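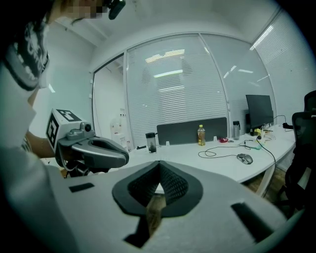
Tudalero 二楼,白色的弧形长桌

盼了好久的 Tudalero 开放日总算去成了!2022年6月4日,天气好得有点过分,我一大早坐车去 Berkow,在车上就把带的两个饭团吃光了,结果下车时又饿了。

先说说 Tudalero 是做什么的。他们家做折叠地图,就是徒步、骑车的人塞在口袋里的那种纸地图,编辑、排版、印刷、折页全在一栋楼里。我家里有他们的 Flellex 系列整整 34 张(对,我就是那种出门必买地图的人),其中 Tarar 河谷那张已经被我折烂了,用胶带粘过好几回,这次也背去了,想着万一能换张新的呢。

参观从一楼的印刷车间开始。一进门就是油墨味,我居然觉得挺好闻。带队的师傅讲了半天等高线的颜色,说棕色最难伺候,深一点山就糊成一团,浅一点阴天在林子里根本看不清。他拿了几张试印的废张给大家对着窗户看,我来回看了好几遍,前两张死活分不出差别,到第三张才看出来等高线旁边那一丝发红。旁边一个小朋友比我先看出来,有点丢人。

折页机那边人最多,噪音也最大,讲解基本靠喊。一张大纸进去,出来就是巴掌大的一叠,看着特别解压。手工折我也试了,排队排了 10 分钟,折出来歪得厉害,封面跑到里面去了,师傅很客气地说“这样也能用”。

然后上二楼看编辑部。

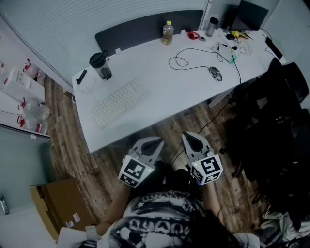
编辑们说改一张图最费时间的是地名。同一条小溪,上游村子叫一个名字,下游村子叫另一个名字,两边都来信说你们写错了。Tarar 河谷那张光是读者来信就攒了 358 封,有人还附了自己手绘的小路,画得比我认真多了。我趁机问了一个困扰我很久的问题:为什么河谷北边那座小桥,新版上不见了?答案是桥在一次涨水之后拆了,新桥往下游挪了一段,要等 8 月的新版才会画上去。怪不得我去年在那儿转来转去找不着路,还跟同伴吵了一架!

午饭在院子里吃的,土豆汤加黑面包,汤有点咸,面包很好。院子角落支了个旧图摊,卖过期的老版本,我翻了很久,挑了一张 Berkow 周边的,纸都发黄了,上面还有一条现在已经停运的小铁路。顺便问了破地图能不能换新,人家说不能,不过送了我一卷专门补图的透明纸胶带,也行吧。

几个提醒给想去的朋友:车间里地面有点滑,别穿凉鞋;折页机旁边待久了耳朵嗡嗡的,带副耳塞比较舒服;从车站走过去有一段上坡,推婴儿车的话走东边那条路,绕一点但是平。旧图摊下午就被翻得差不多了,想淘货的先去院子再去车间。

回程的车上我把那张旧图摊在腿上,沿着小铁路一站一站地看,差点坐过站。等 8 月新版出来,我打算再去一趟 Tarar 河谷,把那座新桥走一遍。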